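Notebook 9, March, 14:20

Third attempt at the pectin set test for the Pikevham mango spread. Batch 337 still weeps at the surface after standing overnight. Batch 336 did not, and the only change on paper was the sugar supplier.

## Where we are

Hemant Bisht reran the refractometer readings from the morning and got the same Brix as I did, so I am no longer blaming the instrument. pH is the weak point. We have been taking it on warm puree and correcting afterward from the table taped inside the cabinet door. That table was made for the Hunen strip meter, and we stopped using the Hunen in the fall. The new probe compensates for temperature internally, so we may have been correcting twice. Will recheck both batches at room temperature with no manual correction before touching the recipe.

Other notes on 337:

- Pectin went in dry-mixed with part of the sugar, as per the sheet. No lumps on the sieve.
- Acid was added last, off the heat. The sheet does not say how long to stir after that. I stirred until I stopped seeing streaks -- not a usable instruction for anybody else.
- Cold plate test looked fine at the time. It always does. I would like to drop it as a pass criterion and keep it only as a stop signal.
- Jar fill was slow. The last jars were probably well below fill temperature and should not be compared with the first.

The small-scale work stays on the induction cooktop with the black long-handled saucepan. The steam kettle is too big for single-fruit trials, and its residual heat makes the end point hard to call.
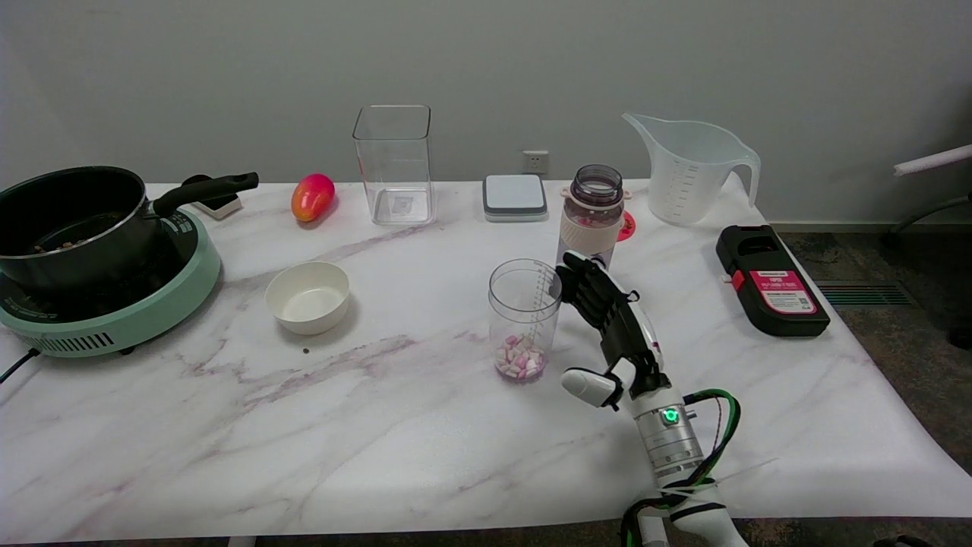 ## Fruit variation

Meenakshi Prajapati's point from last time: we are treating fruit as a constant. Two mangoes from one case can differ enough in acid to move the set by themselves. Her proposal is to pool puree from a full case, freeze it in flat bags, and draw all trial batches from the pool. I agree. It costs freezer space and one afternoon.

Pool to be logged under lot 2738. Kurtuluş sugar for all 3 trial arms, then the Wusidov sugar once we have a baseline.

## To do

- Room temperature pH on 336 and 337, uncorrected
- Take the old table off the cabinet door
- Write a stir time into the sheet, with a timer
- Mark jars in fill order
- Ask Hemant if the freezer shelf is free before buying the case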